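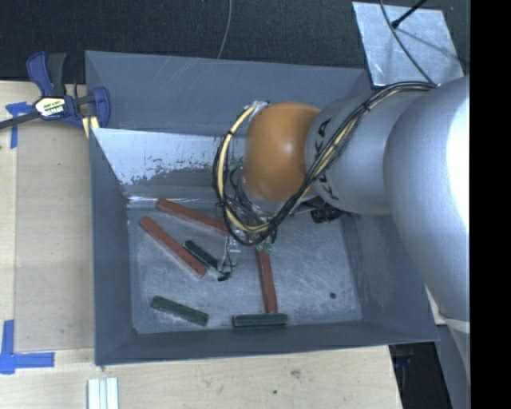 The sorting bin at the Tastport shared workshop, with red and green blocks on its floor and the arm at work above them.

Shared workshops should publish their unfinished machines

It is the custom of shared workshops to present a project to the public only when it is complete. The covers are fitted, the cables are tucked away, and a short film shows the machine doing its task without a fault. The members of the Tastport workshop have followed this custom for as long as the workshop has had a website. It is the view of this column that the custom should end, and that the Gesano sorting project is a suitable place to begin.

Gesano is a modest undertaking. An industrial arm is to pick coloured blocks out of a plain grey bin and set them down elsewhere by colour. The bin is held to the table with a bar clamp. Blue tape marks positions on the tabletop. The cables are gathered into a thick bundle with black ties and carried round the outside of the joint. None of this would appear in a manufacturer's brochure, and all of it is of interest to a person who intends to build something similar at home.

The finished film of a project tells such a person very little. It does not say how a bin is to be kept in place, or how much slack a cable requires when a joint turns through its full range. These are the matters on which most of a builder's evenings are spent. In the Gesano log, 101 entries were made before the first public showing in February. Only 3 of them concern the choice of arm. A great many concern cables, and there is a long and rather bad-tempered series on the subject of clamps.

Objections have been raised within the membership, and they deserve a fair hearing. The first is that untidy work reflects poorly on the workshop and may discourage those who give it money. The Mathebula fund, which pays for the bench space, has made no such complaint. Its terms ask for evidence of learning, and a log with its failures left in is better evidence than a polished film.

The second objection is more serious. It holds that a person with little experience may copy a temporary arrangement and suffer harm. An arm of this class can injure a careless operator, and a taped mark on a table is no substitute for a proper guard. The answer is to publish the safety arrangements in the same detail as everything else: the speed limits applied, the position of the stop button, the rule that two members must be present whenever the arm is powered. Home builders are already at work, with or without guidance, and it is better that they should have guidance.

The third objection is that of time. Keeping a public log is a burden, and those who build well do not always enjoy writing. This column accepts the point in part. A log need not be literature. The Tarkar group, whose members built a small pick-and-place machine in a garage, kept theirs as dated photographs with a line or two beneath each, and it remains the document most often borrowed from our shelf.

There is also a wider reason. Public discussion of robots swings between alarm and advertisement, and in both the machine is shown as something complete and sealed. A resident who has seen the cable ties and the scratched bin will form a more sober opinion of what automation can do, and of how much patient work it takes to move a block a short distance. Towns are being asked to decide where such machines belong. They ought to be able to see how one is put together.

The proposal before the membership is therefore a simple one. Every project given bench space for longer than five weeks should keep an open log, and the log should include the faults. Gesano's should be placed online as it stands, with the entries on clamps left unedited.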